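旧物与小东西：Naltwood 分拣间相册

2026年6月5日

大家好，欢迎来看我们的相册。我来这个城市已经第三年，中文还在学习，如果写得不够自然，请原谅。我在 Naltwood 的旧物分拣间帮忙，每个星期两个下午。从三月开始，我们一共登记了3052件小东西，其中玩具是1469件，其他是梳子、杯子、钥匙圈、文具等等。大件的家具由 Beten 那边的仓库负责，不在这个相册里面。

很多人问我，为什么小东西也要慢慢分。我的回答是：小东西最容易混在一起。一块积木如果离开了它的盒子，就很难再回去。所以我们先不看价钱，只看种类：玩具放一边，梳头和洗漱的用品放一边，看不懂是什么的，放在最后一格，等别人来认。

灰色的金属箱里，有一把带蓝色的长圆梳，一块黄色的积木，一个绿色的塑料玩具，底座像星星一样有波浪的边。靠前面一点，还有一个蓝灰色的小玩偶，样子像动物。我最喜欢的是靠后壁的那个半透明的红粉色小东西，尖尖的，有点像陀螺。箱底有许多白色的划痕。 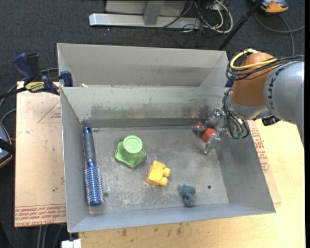 Lajos Veres 留言说，圆梳最好不要和玩具放在同一格，因为刷毛里面容易藏头发和灰，应该先用旧牙刷和温水洗一遍，晾一个晚上，再决定能不能送出去。他还问，单独的积木我们收不收，他家里有大约416块，颜色很杂，没有盒子。

谢谢这个意见，我已经写在墙上的单子里了。单独的积木我们收，颜色杂没有关系，只请先把断掉的和有裂口的拿出来。带电池的玩具请把电池取下，另外装一个小袋子。

关于梳子，再补充几句。木柄的不可以泡水，擦一擦就好。塑料柄的可以洗，但是气垫梳要让有毛的一面朝下晾，不然水会留在里面。掉毛太多的，我们不再送人，拆开以后按材料回收。

玩具分好以后，装进 Gratano 的纸箱，每箱最多41件，箱子外面写上种类和登记的人的名字。请不要只写“杂物”，上个月有三箱这样的，我们又重新打开分了一次，花了一个下午。

送东西来的朋友，请走 Rüegg 面包店旁边的小门，按第二个门铃。如果门口没有人，请等一会儿，不要把袋子放在外面，下雨的时候会淋湿。

如果您认识最后一格里的东西，也欢迎在页面下面留言，写上它的名字和用法。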